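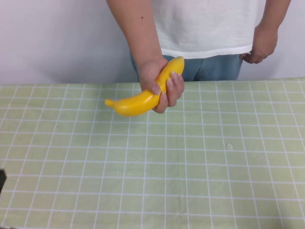 Thanks for stopping by the Tramitz Street Food Swap questions page! We get a lot of the same queries from new neighbours, especially once the gardens get going, so we've gathered the answers in one spot and you can read through them over a cuppa before your first visit. The swap is a very relaxed affair. You turn up in your jeans and an old t-shirt, with whatever you've got too much of, even if it's only a banana in your hand, and you go home with something you haven't got enough of.

What is a food swap, exactly?

It's a couple of hours in the hall where people trade home-grown, home-made or simply surplus food with each other. No money changes hands over the food at all. You might bring a bag of lemons and leave with silverbeet, half a dozen eggs and a jar of somebody's green tomato pickle (which is very good, by the way, and goes quickly).

Do I need to have a garden?

Not a bit. Plenty of our regulars live in flats and bring baking, cut herbs from the balcony, or fruit they bought too much of. Shop-bought fruit and veg is welcome as long as it's whole and you'd be happy to eat it yourself.

How do you work out what things are worth?

We don't, really. Everything goes onto the long tables between 9 and 9.30 am, and then we all wander around and take a fair share. If you brought a small bag, take a small bag's worth. People new to it are nearly always too shy and take too little, so please do go around a second time.

What can't I bring?

Raw meat, fish, unpasteurised milk, foraged mushrooms and anything with cream in it that's been out of the fridge. Home-bottled vegetables in oil are also a no, I'm afraid. Jams, chutneys and pickles in vinegar are all fine, but they do need a label with what's in them and the month you made them. If there are nuts, eggs, dairy, sesame or wheat in your baking, write that on the label in nice big letters.

My bananas have gone spotty. Will anyone want them?

Oh yes! The banana bread people will love you for them. Pop them in the "cook me soon" crate by the door, along with soft tomatoes, bruised apples and zucchini that got away from you while you were on holidays.

Does it cost anything to come?

It's a gold coin at the door, which goes towards the hall hire and the tea urn. If you haven't got one on you, come in anyway.

Where do I park?

There are 20 spaces behind the hall, off Pereyra Lane, and they fill early. The street out the front is fine too, though please leave the driveway of the Kurko bakery clear, as their van is in and out all morning. Bikes can come straight inside and lean along the back wall.

Can I bring the kids? And the dog?

Kids, absolutely. There's a colouring table and usually a plate of orange quarters. Dogs need to stay outside in the shade, where we put out a water bowl.

What happens to the leftovers?

Anything still good at 11 am is boxed up for the community pantry. The rest goes to whoever keeps chooks, or into the compost bays. Last year we weighed what came through the door and got to 3,285 kilos, and we were hoping for 2,000, so you can imagine there was a bit of a cheer.

Is it on in winter?

It is, though we skip January when it's too hot for the greens. March is our busiest month, with tomatoes, figs and basil all coming in together, so do bring an extra basket if you've got one.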